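Rolling Towels for Storage Baskets

Lay the towel flat and fold it in half lengthwise. Smooth out the creases and roll from one short end, keeping the edges even. Roll firmly — a slack roll opens up when you lift it.

Do all the towels before you fill anything. Stand the rolls on end in a fabric basket, spiral side up, thickest ones first. Put hand towels in the gaps.

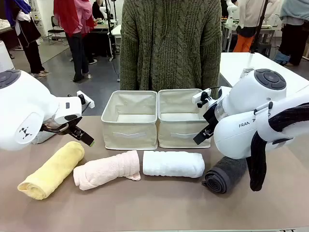

Four rolled towels and two empty fabric baskets, before filling.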